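Chapter 7
Rules for Robots that Share a Room with People

In this chapter
Why a fixed guard is not always the answer
The main documents and what each is for
Risk assessment, step by step
Setting up a shared workplace
Hand guiding and teaching by demonstration
Stopping, restarting and recording
Keeping the rules up to date

Before you start
You should have read Chapter 5 on joints, payload and reach, and the section of Chapter 6 that deals with stop categories. You will need the glossary at the back of the book for the terms printed in italics in the bound edition.

7.1 From the fence to the worktop

For most of the history of industrial robots, safety was a matter of distance. The robot stood inside a fence, the fence had a gate, and opening the gate cut the power to the drives. A person and a moving arm were never meant to be in the same space at the same time. The rules of the day were written with that layout in mind, and for a welding line or a press shop they still work well.

Smaller arms have changed the layout. An arm with limited force and speed can be placed on a bench, next to a conveyor, or in a room that was built for some other purpose. The people near it may be fitters and programmers, but they may also be laboratory staff, students, or cooks. The fence has gone, and something has to take its place. What takes its place is mostly paper: a written assessment, a set of limits entered in the controller, and working rules that everybody in the room has read.

This chapter is about that paper and how it connects to the machine. It does not replace the standards themselves, which you must read in full before you design or approve an installation.

7.2 Which document does what

Students often ask for "the robot standard". There are several, and they sit in layers.

At the top is the law of the country where the robot is used. The law says in broad terms that machinery must be safe and that employers must protect the people who work with it. It seldom gives a number.

Below the law are general standards on machine safety. ISO 12100 sets out the method of risk assessment and risk reduction that all the others rely on. If you learn only one method from this chapter, learn that one.

Next come the standards for robots as such. ISO 10218 is in two parts. The first is addressed to the maker of the robot. The second is addressed to whoever builds it into a complete system with a tool, a workpiece and a place to stand. The technical specification ISO/TS 15066 adds guidance on collaborative operation, including contact between the robot and the human body. Personal care robots have a separate standard, ISO 13482, and it is a common mistake to assume that any arm used in a home-like room falls under it. The intended use decides the matter. An industrial arm does not turn into a personal care robot by being moved to a different room.

At the bottom are local rules: the site instructions, the laboratory handbook, the sheet on the wall. These are the ones that people follow from hour to hour, and they deserve as much care as the rest.

A robot arm may be supplied with a declaration from its maker. That declaration covers the arm as it left the factory. It does not cover the gripper you bolt to it, the knife you ask it to hold, or the worktop you mount it over. The integrator is responsible for the whole, and in a small laboratory the integrator is often the same person who wrote the program.

7.3 The running case for this chapter

The exercises in this chapter use one case throughout. Flasano is a test site with 10 workstations, each fitted out for ordinary household tasks such as laying a tray, clearing a plate or putting away dry goods. The site is run by Esamard, which owns the arms and carries out the maintenance. The tasks are designed by a second firm, Cosero. The split between the two is typical of the trade and is a good test of whether the duties have been properly shared out.

In its first period of operation the site logged 1,807 sessions. The log recorded 671 stops of all kinds, including planned ones, and 40 of these were entered as contact between an arm and an object on the worktop that was not part of the task. None was contact with a person. We return to these figures in section 7.6 - they look simple, but they can be read in more than one way.

7.4 Risk assessment, step by step

The method has four stages, and they are carried out in order.

Stage one is to set the limits. Write down what the robot is for, who will use it, where it stands, how far it can reach, and how long it will be in service. Include the tasks that are not production tasks. Cleaning, loading, changing a tool and recovering from a jam all bring hands close to the arm, and in many workplaces they bring them closer than normal running does.

Stage two is to identify the hazards. Go to the workplace to do this. A drawing shows the arm and the bench, but it will not show the things that have gathered there since the bench was put in.

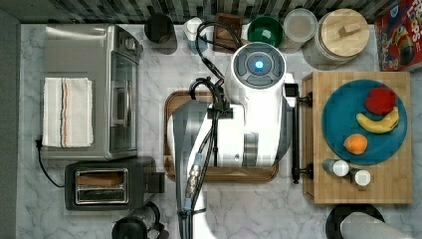 Every item within reach of the arm belongs in the assessment, whether or not the program refers to it. For a kitchen workstation the usual headings are impact, trapping, sharp edges, heat, electricity, falling objects and loose leads. Trapping is the one most often missed. A slow arm pressing a hand against a fixed surface can do more harm than a faster arm striking a hand that is free to move away. Look for every place where the arm can come close to something solid, such as a wall, a heavy appliance or the worktop, and measure the gap with the arm in its lowest position.

Electrical appliances need a line each. The question to ask is whether the appliance could be live during the task, and if it could, who is able to switch it off without reaching past the robot. An oven that is never used in the task should be isolated at the socket, and the isolation should appear on the start sheet.

Glass and crockery also need a line each. The arm may be safe for a person to touch and still be quite able to push a jar off the edge of a counter. The same applies to fabric, which can be picked up by a tool by accident and carried somewhere it should not go.

Leads and hoses that run along the outside of an arm must be checked through the full range of movement. They should have enough slack to avoid strain and little enough that they cannot hook over a handle or a piece of equipment. Check them at the extremes of each joint, and then check again with two joints moving together.

Stage three is to estimate and evaluate each risk. For each hazard, consider how serious the harm could be, how often a person is exposed, how likely the event is, and whether it could be avoided. Write the reasons as well as the score. A score with no reasons cannot be reviewed by someone else a year later.

Stage four is to reduce the risks, and the order matters. First change the design so that the hazard is removed or made smaller. Then add protective measures, such as a limit on speed, a limit on force, a restricted working volume or a scanner. Only then rely on instructions, training and signs. A warning label on a trapping point that could have been moved 20 cm to the left is poor practice, however clear the label may be.

7.5 Hand guiding and teaching by demonstration

Hand guiding means that a person moves the arm directly, by a handle or by holding the arm itself, and the controller allows the movement. It is widely used to teach a task by showing it. The person is in contact with the robot on purpose, so distance gives no protection at all.

Good practice in hand guiding includes the following points.

The guiding device should be easy to hold in every position the task requires. If the operator has to change grip in an awkward place, change the task or the device.

Where the assessment calls for an enabling device, it must be one that stops the movement both when it is released and when it is squeezed hard. A person in a panic may do either.

The operator must be able to see the whole of the working volume. A second person in the room should stand where the operator can see them, and should not reach in during a movement.

The change from hand guiding to automatic running must be a deliberate act, made at a place outside the reach of the arm. It must not happen just because the operator has let go.

Status lights are useful and should be explained in the local rules. Colours differ between makers, and the meaning of a light on one arm must never be assumed from experience with another. A light is an indication. It is not a safeguard, and it may not be counted as one in stage four.

7.6 Stops, restarts and the log

Return to the 671 stops. A stop in itself is neither good nor bad. A site that records very few may be well run, or its staff may be clearing small faults without writing them down. The log is useful only if each entry says what kind of stop it was, what caused it, who restarted the arm and what was checked first.

The 40 object contacts at Flasano were first entered under a single code, which hid the fact that they had two causes. Some came from objects left on the worktop after the previous session. Others came from objects that belonged there but had been moved. The first calls for a clearing rule, the second for a marked position or a layout sheet. Esamard and Cosero agreed to use separate codes from September onwards.

A restart after any unplanned stop should follow a written order: make sure that no person is within reach, look at the arm and the tool, look at the worktop, clear the fault, and then start at reduced speed.

7.7 Review

An assessment is valid for the system it describes. A new tool, a new task, a heavier object or a different room each calls for a review. So does a change in the people - a workstation assessed for trained staff has not been assessed for visitors. The Flasano assessment used in the exercises is the issue of March 18, 2020, and it is reprinted in Appendix C with the layout sheets.

The next section sets out the Chávez worksheet, a one-page form for stages one to four. Copy it before you begin Exercise 7.1, and keep your completed sheets, as you will need them again for the work on tool changes in Chapter 8.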